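# The Estimate

So I'd promised myself I would not cry over a kitchen, and I made it all the way to the second quote before I did (in the car, outside Sutherland Cabinets, with a muffin). 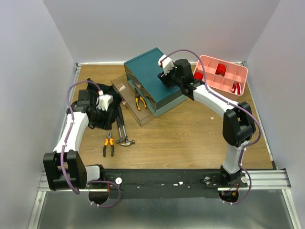
Fergal Ó Néill wanted to know if I'd lost my mind, spending that much on countertops in a house I might sell by spring. He said it over the phone with his mouth full, so we were both eating, at least.

"It's not just countertops," I said. "It's the floor too. And the wall with the pipe in it."

"What pipe?"

Well, exactly! My aunt's house on Gungate has a pipe that starts behind the stove and goes up into the ceiling and, as far as three contractors can tell, stops. One of them wanted 3,000 dollars just to open the wall and look. The next one knocked on it twice, listened, and wrote down a number I'm still not ready to say out loud.

I told Fergal I'd think it over. Then I drove home, moved the stove myself (it took 4 tries and a bath mat) and put my ear against the pipe.

It was humming. Low, kind of sweet, a tune my aunt used to do over the dishes when I was five and not much use with a towel. I stood there until my feet got cold. Then I called Sutherland back and asked how they'd feel about building the new cabinets around it, and the lady put me on hold for a good long while.

"We can do that," she said. "Did you still want the soft-close drawers?"

I did, yes.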